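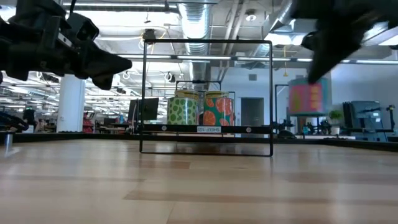
By the Homus features desk | May 14, 2022

I have spent a good part of this spring looking at cans. Full ones, empty ones, tall ones, the squat ones that fish comes in, and I have loved every minute of it. The drinks can has become one of the happiest bits of design in an ordinary home, and I think it deserves better than the back of a dark cupboard.

Look at the pair on the black rack. One is light green with darker green polka dots, the other has big orange citrus slices on a green ground, and side by side they brighten up a very plain piece of black metal. The greens talk to each other, the orange does all the shouting. On a pale wooden tabletop it's a combination I'd happily copy for a kitchen shelf tomorrow!

Open racks are having a good year. At Rudomside, the spring housewares fair, I passed 12 stands in a single hall with some kind of thin-framed metal rack, nearly all of them black. I used to find them a bit severe. What changed my mind was seeing them filled – a slim black outline works like a picture frame, and whatever you put inside it suddenly looks chosen.

Thaler had the smallest of the bunch, a two-can rack meant for the end of a counter, and I went back to it three times. Cerko went the other way with a wall of shelving that holds 54 cans, shown full of lemonades and iced teas in every color going. Glorious, though I'd need a bigger kitchen (and more friends).

If you want to try it at home, start with two cans. Pick one color they share and let everything else clash. Dots with fruit is lovely, stripes with dots can be even better, and a plain silver can next to a very busy one calms the whole thing down. Turn them until the best part of the pattern faces out. It takes a second and makes a surprising difference.

Leave some air as well. The temptation with a rack is to pack it edge to edge, and then you're back to storage. I like a gap above the lids so the metal tops can catch the light.

Pale wood is the easiest surface to put underneath, with enough grain to feel warm and not so much that it fights the prints. My own rack lives on a birch sideboard next to the bread bin, and at the moment it holds a ginger beer and a grapefruit soda. The grapefruit is for Saturday lunch, so by the weekend I'll be shopping for a replacement, and I already have my eye on something with cherries.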